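Stories > Short Fiction > Gardens & Travel

The Garden at Clarkanach

We came up to Clarkanach on the little bus from Barnent, the one that takes the hill in first gear the whole way, and I had my nose against the glass like a kid. I'd wanted to see this garden since I was nine! My aunt had a calendar with it on the January page, a long stair of water coming down between black hedges, and when the year was over she cut the page out and gave it to me. I still had it. It was folded up in my coat.

"You brought the page," my sister said.

"Of course I brought the page."

She'd come along for the lunch. She doesn't care for gardens, or says so, and she had read that the tearoom did a good onion tart. The woman at the gate sold us two tickets and a map and told us the lower lawn was closed for seeding but everything else was open until dusk. I asked her which way to the water stair. She said to leave it for the end and start with the ferns, so we started with the ferns.

And oh, the ferns! They grow in an old quarry, down a path so steep they've strung a rope along it, and the cold comes up at you before you see anything green. Tree ferns taller than a house, and little ones no bigger than my thumbnail packed in the cracks of the rock. Everything dripped. A gardener was on her knees with a kitchen fork, loosening moss from between the stepping stones, and she told us that the quarry had supplied the stone for half of Barnent, and that when they stopped cutting, the ferns were the only thing anyone could get to grow down there.

"How many kinds?" I asked.

"Sixty-six," she said, and went straight back to her fork.

My sister touched one of the fronds, very lightly, with the back of her finger. I pretended to be looking at the map.

After the quarry you climb again and come out in the walled part, which they call the Sutar Garden after the village the wall builders came from. It's all heat and bees. There were salvias and some enormous thistle thing, and a fig that had gotten its elbows over the wall and was fruiting on the road side. I wanted to sit there for a year. There was a bench with a brass plate on it, rubbed too smooth to read, and we sat down and ate the peaches we'd brought even though lunch was close.

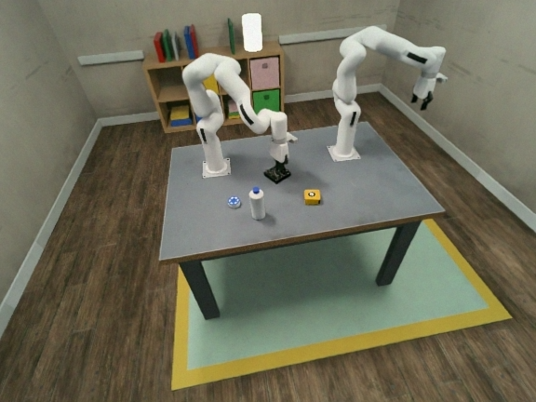
A table and two white robot arms, indoors.

"What was it about that page, anyway?" my sister asked. She had peach juice on her chin.

I tried to tell her. I said it was the way the water went down and the hedges went up, so that you couldn't tell if you were looking at a hill or a hallway. I said I used to lie in bed and walk up it. I knew where each landing was, and I had decided what was at the top, around the corner where the picture ended - a white bird, mostly, though one winter it was a horse.

"I used to walk up it too," she said. "You had it taped over the radiator. I could see it from my bed."

Well, I had no idea! We shared that room for 8 years and she had never said a word.

"What was at the top of yours?"

"A diner," she said. "With pie."

We skipped the rose walk. We skipped the dahlias too, and I love dahlias, but we were both going pretty fast by then, past the Belkadi greenhouses with their propped-open windows, past a man pushing a barrow of wet leaves, through a gap in a yew hedge so narrow we had to go sideways. Then we heard it. You hear it well before you see it, a kind of rustling, as if a big crowd were getting out of its seats.

The stair was smaller than the page had made it. The hedges had been cut lower, and the stone had gone orange in patches, and on the second landing there was a plastic bucket. It was wonderful. I can't tell you how wonderful it was! The water came down in sheets so thin you could see the chisel marks through them, and where the sun hit, each step had its own small shaking light. I got out the page and held it up at arm's length until the bottom steps lined up. My sister leaned her head in next to mine to look.

"Left a bit," she said.

I moved left a bit.

There's a path beside it, gravel, and we took it slowly. We stopped at every landing. Neither of us looked ahead. At the last one the water bends to the right behind the hedge, right where the printer had trimmed it, and we stood there catching our breath with our shoes soaked through.

"Bird," I said.

"Pie," said my sister, and took my arm, and we went around the corner.

Filed under: short stories, gardens, sisters

© 2025 All stories remain the property of their authors | Contact | Back to top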